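The Stulmont garment theft case was a criminal prosecution in the town of Stulmont against Fouad Filali, a former shift supervisor at the Kowalchuk clothing warehouse. He was charged with one count of theft and one count of falsifying records.

Prosecutors alleged that 676 items were removed over 18 months and listed as damaged stock. Filali entered a guilty plea to the theft count on 11/09/2023 – the records count was dropped.
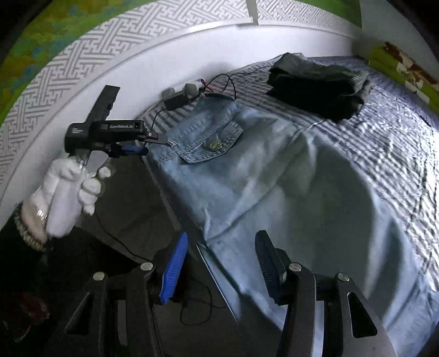 Sentencing turned on the value of the goods. The defense, led by Imtiaz Patwary, argued for resale prices, while the state used store prices. Denim, the material of the light-blue garment spread on the striped sheet, made up most of the stolen stock. The court accepted the lower figure and imposed a term of 30 months, with restitution to Kowalchuk.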